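# The Tin

My aunt left the house in Drumevard to my mother, and my mother left the bedroom to me. She would do the kitchen and the shed, she said. I could start with the round table, where the good things were.

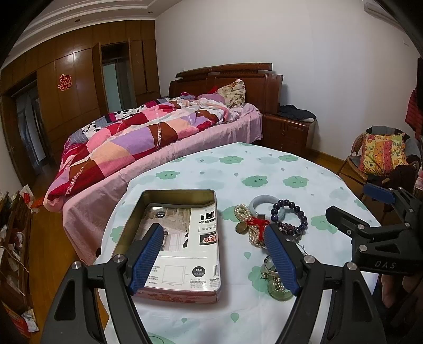
## The pearls

I did the pearls first. They had a red ribbon bow on them and a brown stone hanging down, and my aunt had worn them to every wedding for 40 years. In June she even wore them to the market. I ran them through my fingers, looking for the weak place she always complained of, and didn't find it.

"Are they real?" my mother called from the kitchen.

"I don't know."

"She paid 515 for them at Vlček's. She told me 3000."

I put them back on the tablecloth, on top of the clouds with faces. My aunt had bought that cloth for herself when she was past seventy. There were no children in the house by then.

The lavender bangle was too small for me. I got it over my knuckles with dish soap once, when I was twelve, and it took the two of them to get it off again. This time I only held it. The purple bracelet I put on, and then I forgot I was wearing it until supper.

The beads in the glass jar were harder. I remembered the jar but not the beads. I carried it to the kitchen door and my mother looked at it for a while with a wet plate in her hand.

"Those were your grandmother's," she said. "I thought she sold them."

"When?"

"The year of the roof."

She dried her hands and took the jar from me. She didn't open it. She set it on the windowsill next to the radio and went back to the plates, and I went back to the bedroom.

The tin was the last thing. It was gold on the inside and there was a card in it with a picture of a room, the kind of card that comes with something new. My aunt kept cards like that. She liked to know what a thing was supposed to look like. I left it where it was and laid the pearls on top, then the bangle, and looked for the lid.

It wasn't on the table. I tried the nightstand, under the folded clothes, and then the wardrobe.

"Have you seen a lid?" I called.

"She used it for the cat," my mother said. "It's on the back step."

I went out to get it and washed it twice.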